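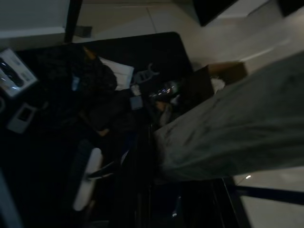 Hanne Harju's view, left as a comment on the first draft of this card, is that a machine which needs 11 tries to fold a tea towel hasn't folded a tea towel, it has worn you down. I've kept her line in because the numbers below don't argue with it.

Home | Data | Notes | Downloads | Contact

Filed under: Household robots, Cloth and clutter

# Grumo Tabletop Chores

## What is in it

2927 episodes of a gripper working at tables with cloth and everyday clutter on them. Wrist camera only. The tables were left as people leave them: bags, paper, bottles, bits of clear plastic, small white devices. Anyone who has read the Premley demo notes will know how tidy a table usually has to be before a robot is let near it.

Each episode has one written instruction, the arm's joint readings and a score.

## Tasks

- pull a cloth off to one side
- fold a cloth in half
- stand a bottle up
- clear small items into a tray

## Scoring

Pass or fail, marked by Aino Vuorinen and Iddrisu Yakubu. We dropped "partial success" after 8 weeks. It had become a place to put failures -- a cloth on the floor was getting half marks.

## Can it do the chores?

Not in any sense a tired person would accept. Bottles go fairly well. Cloth is poor, and dark cloth on a dark table is worse. Clear plastic might as well not be there. The policy we trained on this set will also try to pick up shadows, with great confidence.

Dinesh Hegde thinks more data will fix the cloth tasks. I think we said that last time.

## Known problems

- 16 episodes have the wrong instruction. They are listed in `bad_labels.txt` and still in the download.
- Light varies a lot. Some clips are very dark and we haven't corrected them.
- Joint readings drift in the June batch.
- No left-handed setups.

## Please don't

Quote the pass rate for bottles as a pass rate for housework. It has happened once already.

Related
- Ito gripper: wear and slippage notes
- Kiiskinen cloth set, second release
- Seo-ah Tak on why folding demos are sped up
- Premley: reading the small print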